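Surface Wear on Shared Laminate Worktables
Kirstin Laing
Aug 14, 2019

3. Method

The tables in the Gwilliam building were bought in 2011 and have been in daily use since then. All have a reddish-brown laminate top on a steel underframe. No resurfacing is recorded. The aim of this part of the project was to sort the marks on the tops by type and to find out which of them respond to ordinary cleaning.

Each top was divided into 8 zones with masking tape. Marks were logged by zone, shape and longest dimension, then assigned to one of three classes: smudge (no clear border), spot (closed border) and streak (length more than four times width). Scratches that could be felt with a fingernail were logged separately and are covered in Section 5.

Cleaning was done in two passes. The first used warm water and a cotton cloth. The second used Nuko surface cleaner, left on for three minutes and wiped off with a damp cloth. Zones were logged again after each pass under the same ceiling lights.

4. Results

The full log has 791 entries. Smudges were the largest class and most came off in the first pass. Spots were less consistent. Those with a sharp border usually stayed after the second pass, which suggests that liquid had reached the layer under the finish.

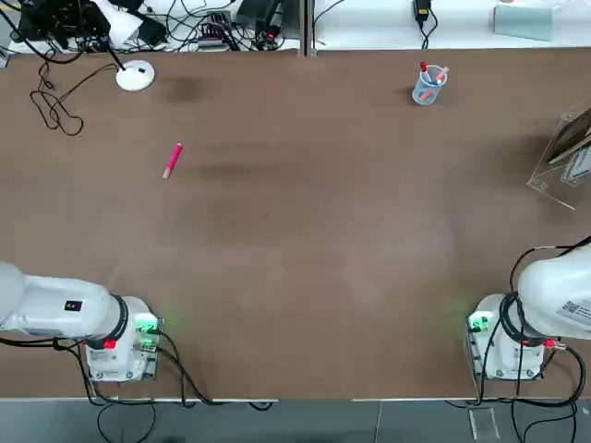

Streaks running along the length of a top were harder to class than expected, as many fade at both ends and the measured length depends on the viewing angle. Where two readings differed, the longer one was kept. Ink from markers was logged as a spot or a streak according to shape, with a note on color.

The light-gray front edge strips were left out of the log. They are a different material and would need their own baseline.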